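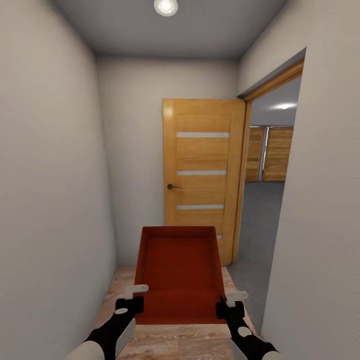 Paleron 3 review

I've used Paleron as our whole-body planner since March, mostly for carrying jobs in simulation: pick up a tray with both hands, take it down a hallway, turn through a doorway and set it down. We moved over from Gestier, which planned the base and the arms separately.

Setup took a morning. The robot model loaded first time, but the collision settings for the grippers had to be typed in by hand.

The two-handed constraint is the best part. You fix both grippers to the tray, set a tilt limit, and the planner keeps to it. Over 100 runs in our house model it finished 88, and the 12 failures were all at the doorway turn. Widening the clearance margin made those worse – the planner gives up too early in tight spaces.

The logs are poor. A failed plan gives you a code and no joint values.

Replay is good, and the export to Ogura works. I'd buy it again for carrying tasks. For single-arm work Gestier is cheaper and plans faster.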